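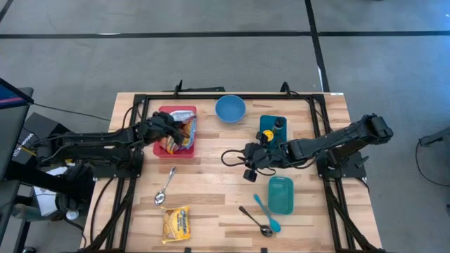

Fig. 4. Layout for dry goods: red bin, round bowl and teal tray towards the back of the table.

4. Sorting dry goods and cutlery

This section covers the first fill of the Okmont tray set on a flat tabletop. Read Section 3 (Washing and drying the trays) first. The set may be used with Boltine shelf inserts, but the inserts must not be fitted until step 7 is finished.

Before you start

Wipe the tabletop and let it dry. Wash all trays by hand. Check each rim for splits and put any split tray aside. Shelf clearance of 34 cm is needed for the deep bin when it holds upright jars.

1. Place the large bin for packets at the back left. Leave a gap of 20 mm between its rim and the next container.

2. Place the round bowl next to it. The bowl is for loose items and stays empty during the first fill.

3. Place the square tray to the right of the bowl. Use it for bottles and small jars only.

4. Lay out the goods and read the labels. Sort by pack type first, then by contents. Noodle packets of different flavours count as one type. Tins with a flat base, such as ground pepper, are stood upright with the lid on top. Follow any storage wording on the pack; the pepper tin in Fig. 5 is marked "STORE IN A COOL, DRY PLACE".

CAUTION: Do not store tins or packets above a hob or kettle. 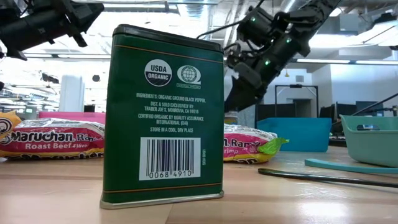 Stirnard, Jun 18, 2021

The following steps replace steps 5 to 7 of the November printing. Owners of the Hughes pattern trays should continue to use the old text, as those trays have a lower rim.

5. Stand jars and cartons in the deep bin. Put the tallest at the sides or back, with shorter jars at the front. Tops may rise above the rim. Lids must be fully closed.

6. Put one spoon in each small tray, laid diagonally if it will not lie straight. Plastic and metal spoons may share a drawer later but should be kept in separate trays at this stage.

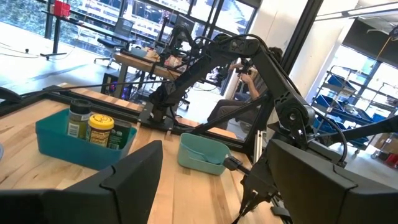
7. Fill the packet bin last. Lay heavy packets flat and place light bags over them. Do not press bags down to make room.

NOTE: Opened packets must be clipped or moved to a lidded container.

Checking the fill
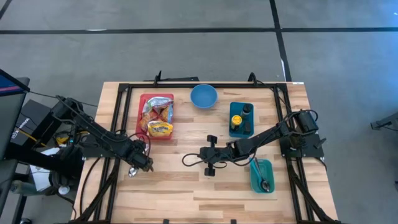

Packet bins are checked from above, before anything is lifted. Bags should lie within the walls, and the printed side of the front bag should be easy to read. In the square tray, keep the taller bottle at the back and the shorter one in front, as in Fig. 7, so that both caps can be reached. A spoon left out on the wood goes into a small tray of its own. If a bin is too full to carry level, take out the top layer and start a second bin.

Carry filled bins with both hands, one at a time. For shelf fitting, go to Section 5.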